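Stendilley Allotments board > Shed and electrics

sumaiya_n
19 Feb 2020
Can the shed radio be saved? It cuts out whenever the football gets interesting. Shop in Pondden wants 90 quid to look at it — just look.

GiselaIbarra
Bin it. The slugs prefer quiet.

sumaiya_n
Rude. New speaker lead is going in at the weekend, red wire and all.
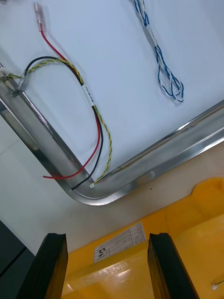 Timothée Lacroix
Fine, but a lead won't cure a tired tuning knob. Clean that first.

GiselaIbarra
Or bin it.

perrine_b
Disagree with both of you. Mine did this for years and it was the aerial. Coat hanger, sorted by March.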